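4. Exercice de ramassage : sachets et plateau

Cet exercice se fait à la pince à main Telora, une fois l'étalonnage de la section 3 terminé. Il demande un plateau à rebords et des emballages de formes variées.

1. Couvrir la table d'une nappe et bien la tendre.
2. Poser le plateau à portée de bras, puis placer deux sachets à plat devant lui.
3. Lancer l'enregistrement dans Grusine et attendre le signal sonore.
4. Approcher la pince doigts ouverts, tampons de part et d'autre du sachet.
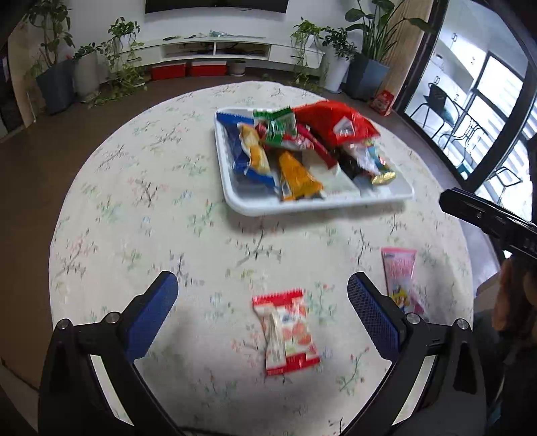 Fig. 4 – Sachet rouge et blanc entre les deux doigts, plateau en arrière.

5. Fermer lentement, soulever, puis déposer le sachet dans le plateau.
6. Arrêter l'enregistrement avant de remettre les sachets en place.

Remarque : un essai dure 700 images au minimum et 1000 au maximum. Les essais plus courts sont rejetés à l'import.

Attention : ne pas serrer les vis des articulations pendant un essai. Si un doigt prend du jeu, arrêter et reprendre l'étalonnage.

Les fichiers vont dans le dossier commun du club, au nom de l'équipe. En cas d'erreur 875, débrancher le câble, le rebrancher et relancer Grusine. Si l'erreur revient, voir Nima Salehi à l'atelier.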